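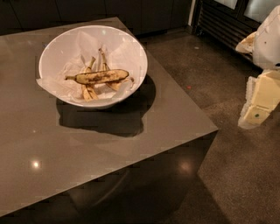 Three peels in the white bowl, with a paper towel underneath.

Home Gallery Kitchen Garden Contact

Banana Month at the Prosby Kitchen

We went a little banana crazy in January! It started with a big box from Ateş, the corner grocery in Pralosbridge, where they mark down the spotty ones at the end of the afternoon. Spotty is exactly what you want for baking, so home they came, and the oven was on pretty much every night until the box was empty.

The bowl at the top of the page lives on the gray counter all through a baking session. I love that counter. It's smooth and shiny, it wipes clean in one pass, and it's big enough that the peels can have their own corner while the mixing goes on somewhere else. I line the bowl with a paper towel, crumpled up any old way so it climbs the sides, and then when we're done I can gather up the whole lot and carry it straight out to the compost.

I also just think banana peels are good looking! Look at the one lying across the top of the pile, with all those dark spots, and then the pale yellow insides on the one to the left. If you've only ever baked with smooth yellow bananas, please try the freckled kind. They mash with a fork in no time and the smell is wonderful.

Our regular loaf takes three bananas, 2 eggs, a stick of butter, a cup of sugar, a cup and a half of flour, a teaspoon of baking soda and a good pinch of salt. Mash, stir, pour into a greased pan, and bake at 350 until a toothpick comes out clean. I throw in walnuts if there are any in the jar (there usually aren't, I eat them).

We made 13 loaves over the month. Five went to the neighbors on Proston Road, a few went in the freezer, and the rest disappeared at breakfast, toasted, with way too much butter. Toasted is the best way to have it and I will not be talked out of that.

As for the peels, they get snipped into short pieces with the kitchen scissors and buried in the middle of the compost heap under a layer of dry leaves. The roses get that compost in spring and they bloom like mad. I've tried laying whole peels around the stems too, but the snipped ones break down so much faster.

More kitchen pictures next month, when it'll be all about lemons. I've already got my eye on a marmalade recipe!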